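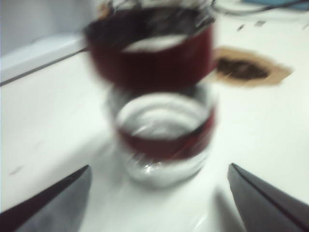
**Project Pleltora: Teaching a Jar-Handling Task by Remote Control**
Submitted by the Pleltora student group, 11 February 2021

## Summary

The group was asked to teach a two-armed robot a short household task without writing a separate program for each movement. The task consists of opening a small glass jar, holding it at a water dispenser, and setting it down again. A person performs the task through the robot by remote control, the movements are recorded, and a learning program is trained on the recordings. This report covers the recording stage and the first round of training.

## Method of Control

The operator sits beside the table and moves a pair of light hand-held arms, which the group refers to by the name of their design, Tolledero. Each joint of a Tolledero arm sends its angle to the matching joint on the robot. The operator closes a trigger to close a gripper. No force is returned to the hand, so the operator judges the strength of a grip by sight alone.

Guiding the robot directly by hand was also considered. Slamet Harahap tested this method in January and found it comfortable for one arm. With both arms it was tiring, and the person's own hands and sleeves repeatedly blocked the wrist cameras. Remote control was adopted for all later work.

Four operators took part. Each was given a practice period before any recording was kept. The opening of the jar required the most practice, as the lid must be lifted straight up once it is free of the thread. Operators who pulled at an angle tended to drag the jar along with it.

## Recording

The group recorded 300 demonstrations. A demonstration was kept if the task was completed and the operator did not pause for a long time in the middle. Camera views from the wrists and from a fixed position were stored together with the joint angles.

Bottled water was included in a second set of movements, in which one arm holds a bottle while the other waits open near the dispenser. These movements were meant to show the program that the arms need not always act at the same moment.

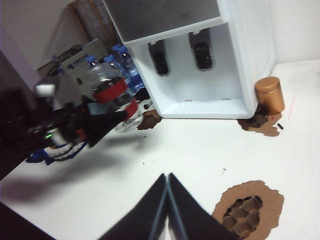 Adom Agbeko objected to this part of the plan at the midterm review. In his view the waiting arm should have been given a fixed resting position, as every operator parked it somewhere different and the program would learn the differences as if they mattered. The group accepted the point. The later demonstrations use an agreed resting position, and the earlier ones were left in the set but marked.

## Training and First Results

Training was carried out on a shared computer in the Chong laboratory. The program receives the current camera views and joint angles and predicts a short run of movements, which the robot carries out before the next prediction is made.

In the first trials the program reached for the jar correctly in some 80 percent of attempts. Lifting the jar to the dispenser was less reliable. The usual fault was a grip placed too high, close to the thread, which let the jar tilt as the arm rose. The demonstrations themselves were reviewed for this fault, and a number of them showed it. Operators were then instructed to grip the jar below the neck and to raise it slowly.

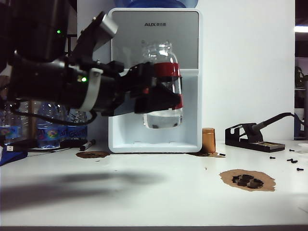 ## Remaining Work

1. Record a further set of demonstrations with the corrected grip, starting the jar from different places on the table.
2. Replace the trigger springs on the Tolledero arms. The left one sticks when released quickly.
3. Compare training with and without the marked demonstrations.
4. Repeat the trials under the evening lighting, which has not yet been tested.

The recordings and the operator instructions have been placed in the Nondadance archive. Requests for access should be addressed to Slamet Harahap.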